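Sandwich Saturday: Your Questions
Omwood Community Kitchen

What is it, exactly?
You turn up on Saturday, you make a sandwich, you eat the sandwich. We have tried to make it sound grander on the flyer and it keeps coming out as that.

Do I need to sign up?
Only if you want the bread sliced for you in advance. There is room for 18 at a time, and the counter gets friendly after that. Put your name on the sheet by the door.

What bread do you use?
A plain tan loaf from Kordestani, the bakery on the corner. Setareh Zamani, who runs the kitchen, cuts it thick. If you like thin bread, please take it up with her and let us know how it goes.

Can I bring my own loaf?
Yes. Raisin bread has been attempted with fried egg. We can't stop you.

Do I get a plate?
You do, and a tray if you're carrying the thing anywhere. Ask for the yellow one with the bear on it. It's officially for the children, who have to fight the grown-ups for it.

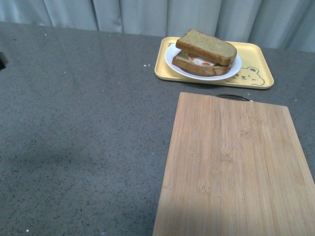 What goes in the middle?
The house filling is a fried egg with red sauce. Cook the egg until the white is set, let it sit for a minute on a paper towel, and put the sauce on top of the egg. Sauce straight onto the bread soaks in, and then you're eating a sponge. Cheese, tomatoes and pickles are in the fridge, on the shelf marked Jomulley (that's the name of the old fridge, long story, new fridge).

How much sauce?
Less than you think. A spoonful spread to within a finger of the crust will find its own way out the sides.

Should I line up the slices?
It's nice if they match. A slightly crooked lid has never hurt anyone, though, and pressing down hard to fix it will only send the egg out the front. 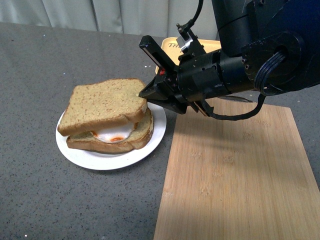 Fried egg and red sauce, lid on at a slant.

Do I have to cut it?
No. If you'd like halves, move the sandwich to a cutting board first. The paper plates are not cutting boards – we go through roughly 2,000 of them a year and would like that number to stop climbing. Use the bread knife and saw gently. Diagonal or straight across is a matter between you and your family.

Where do I put the knife when I'm done?
Flat on the counter, away from the edge, or straight into the rack. Please don't drop it in a sink full of suds, where the next person will find it the hard way.

Can I take one home?
Two per person, wrapped. Paper is in the Droltberg drawer, left of the stove. The drawer sticks, so lift and pull.

What time do you close?
The stove goes off at 2. Anyone still chewing may stay and wipe the counter.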